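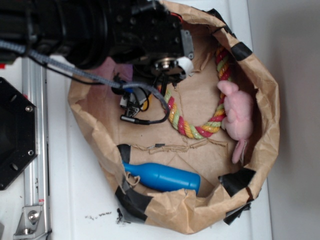
Bag pick, teleop. Rope toy, pink plush, blue bottle.

Teleop demos out of a paper bag - how do you keep them consistent?
Forum: Arms and Grippers > Teaching and Demos

bagboy_rig
Posted March 17, 2021

Ok so. Task is: arm reaches into an open paper bag on the table, takes out a toy, drops it in a tray, goes back for the next one. Driving it remotely with a leader arm, recording joints plus the fixed camera. The plan was 500 demos. I have a pile of them now and the trained policy is bad. Not random bad, just hesitant. Goes over the bag, hovers, dips in, comes out again, hovers.

I think it's my driving. When I watch my own recordings back I do exactly that. I go over the bag and stop because I'm looking for an angle. Sometimes I sit there 8 seconds before I commit.

Questions
- do you trim the pauses out or leave them
- do you script the order (rope first, plush first) or just take whatever looks easy
- anyone had luck with hand guiding for this instead of remote

Using the Nolness leader arm, if that matters. No force feedback.

tendonitis_tom
Trim them. We had the same thing on a drawer task. Model learned to wait because we waited. Cut everything where the joint speed is near zero for more than half a second, retrained, looked like a different robot.

saltflat
Wouldn't trim blind. Some of those pauses are the gripper closing. If you cut on joint speed only you can lose the close and then the policy lifts with open fingers. Ask me how I know. Put gripper state in the filter too.

tendonitis_tom
yeah ok, fair. We had gripper as one of the joints so it was covered. Should of said.

quartercase
The order thing matters more than the pauses imo. Look at the picture - the plush is lying partly over the rope. If you go rope first you drag the plush with it, and half your demos turn into a rescue. If you go plush first it's a clean lift and then the rope is just sitting there. Pick an order, write it on a card, stick the card next to the leader arm.

Also the bottle. Partly under a fold of the bag in the corner. That's a different skill. I'd split it off and record it seperately.

bagboy_rig
The problem with a fixed order is I want it to cope with any layout. If I always go plush first doesn't it just learn pink = go?

quartercase
It'll learn what's on top if what's on top changes. So shuffle the toys and keep the RULE fixed. Top thing first. Not the pink thing first.

bagboy_rig
ok that makes sense. I was doing neither.

mimsy_k
Going to disagree with the whole thread a bit. Leave some of the mess in. We recorded very clean demos for a bin task, same driver, same order, every grasp good. Worked great until the first missed grasp and then it had no idea. Had never seen a miss. Froze with the fingers closed on nothing.

Now we do 3 kinds. Clean ones, ones where we miss on purpose and recover, and ones that start halfway with the gripper already down in the bag. The last kind helped the most. Short to record too, you just start low.

tendonitis_tom
Recovery demos yes. Dithering demos no. Different things.

mimsy_k
Sure but from the data side how do you tell? A driver who stops to look and then corrects is a recovery. I'd keep that.

saltflat
I'd keep it if the hand moves. Stop, look, move 2 cm, go. Fine. Stop, look, look, look, that's a coffee break.

mimsy_k
lol fine

old_encoder
On hand guiding. Did this for a year on a Clinitz arm, grabbing the wrist and walking it through. Good points - you feel the contact. When the fingers touch the bottom of the bag you know, and you stop pushing. With a remote rig and no feedback you find out by ripping the paper. There's a tear right across the bag floor in that photo so I would want to know how deep you're going.

Bad points - your hand and forearm are in every camera shot. For picking out of a bag the hand is pretty much on top of what the camera needs to see. We ended up replaying the joint paths with nobody touching it and recording video on the replay. Doubles the time, and with soft toys the replay misses a lot, they never go back in quite the same place.

bagboy_rig
Some of the tears are me yeah. I go too deep on the rope, I can't tell when I've hit paper. The tape on the rim is holding up ok.

old_encoder
Set a floor. Software limit on gripper height a little above the table, let the leader arm go lower if it wants, follower just stops. Takes the fear out of it. I bet a good part of your hover is you being scared of the table.

bagboy_rig
...that is probably right

halfduplex
Different question, what's your cable situation. I see a plug lying in the bag, by the left wall, and thin wires going down to the finger. In a bag task with a rope toy I'd expect that to snag. And if the plug is lying in there every demo, it's in every training image, then you tidy it up one day and the policy goes funny. Happened to us with a zip tie. A zip tie!!

saltflat
+1 to this. Freeze the rig look before you record. Or wiggle it on purpose between sessions. Don't let it drift.

bagboy_rig
Ugh. ok. I'll route it up along the arm. Which I guess means the old demos look different from the new ones.

halfduplex
Mix them. Old ones aren't trash. Just make sure both looks are in there and you test on the new one.

quartercase
Same for the bag btw. A fresh bag and a beat up one are two different objects as far as the camera cares. Swap bags more often than you think you need to. Fold the rim different.

pelican_case
Anybody tried the Saarela glove thing for this? Finger tracking, no leader arm.

tendonitis_tom
Tried it on two tasks. Fine for open table stuff. In a bag I kept losing wrist angle, and wrist angle is the whole job there. Went back to the leader arm.

pelican_case
Hm. I had the opposite, wrist was fine and the thumb was junk. Might be the calibration.

old_encoder
Rarkitz has a clip-on for leader arms that buzzes when follower motor current goes up. Not real force feedback but enough to know you've touched something. Cheap way to stop ripping paper.

bagboy_rig
Ordering that tonight. So the list so far

height floor first
reroute cable, then leave it alone
rule is top thing first, toys shuffled every time, new bag every 25
bottle under the fold gets its own set
mix in starts from low down, and misses
trim still bits but check gripper state

Going to do a small batch and train on just that before I throw it in with the rest.

mimsy_k
Do the small batch with one driver. Second driver later. If you change the rule and the driver at once you won't know which one did it.

tendonitis_tom
And practice first w/o recording. My first 20 after any change are garbage every time.

bagboy_rig
One driver is easy, it's only me here. Will post back when the batch is trained.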